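From: Shirley Horrocks
To: Rillgate cell users
Subject: Re: Bin cell stop in June, interim findings and restrictions

Dear colleagues,

I write in reply to Irfan Mandagi's message, the relevant part of which is quoted here for those who joined the list afterwards.

> On behalf of the Rillgate group, Irfan Mandagi wrote:
> The arm made contact with the inside wall of the bin during an
> unattended picking run and carried on pushing until the force
> limit tripped. Nobody was inside the marked area. The bin moved
> on the table and one of the gripper leads was pulled out of its
> connector. The log gives a peak of 490 N. We had understood the
> limit to be set at 200 N. Could the safety office please confirm
> which value applies, and whether we may restart?

The value that applies is 200 N. It was agreed with Burgi Rüegg when the cell was accepted and it has not been changed since. The controller was restored from an older backup after the software update in the spring, and that backup held the earlier setting. The restore was carried out properly in every other respect, but the safety settings were not compared with the signed sheet afterwards. Our procedure did not ask for this, and the fault in that regard lies with my office. 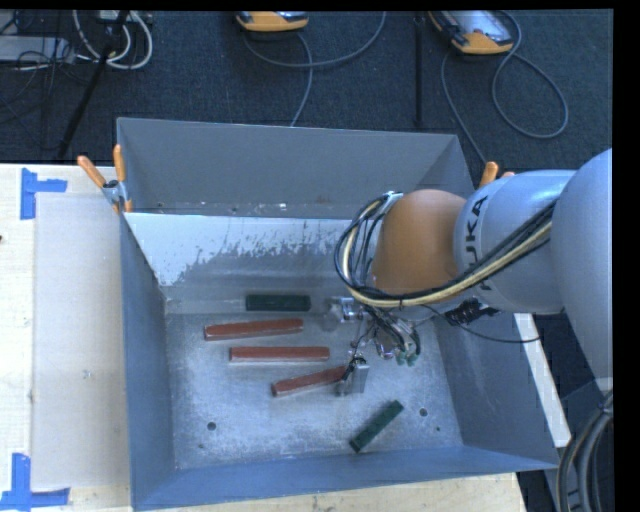
The cause of the contact itself is a separate question. Liam Penrose has gone through the log and finds that the planner was working from a bin position recorded before the last change of table layout. A pick close to the wall was therefore accepted as clear when it should have been refused. The cables carried on the arm make matters worse, as the planner treats the arm as bare and allows no room for them. A lead that catches on the rim can be damaged well before any force limit is reached.

Until further notice the following applies to the cell.

Runs are to be attended at all times, with a handheld stop within reach of the person in charge.

Speed is limited to the reduced setting.

The bin position is to be measured again whenever the bin has been moved, taken off the table or clamped afresh. Tape marks alone are not accepted as proof of position.

After any restore or update, the safety settings must be read back and checked against the signed sheet by 2 people, both of whom must sign.

Users of the Bendard cell should carry out the same check before their next run, as that controller was updated in the same way. Please send me the result, including where no difference is found.

A request to return to unattended running may be made once the revised planner model, with the cables included, has been tested. Such requests should be addressed to Malcolm Stockdale with a copy to me.

Yours faithfully,

Shirley Horrocks
Safety Office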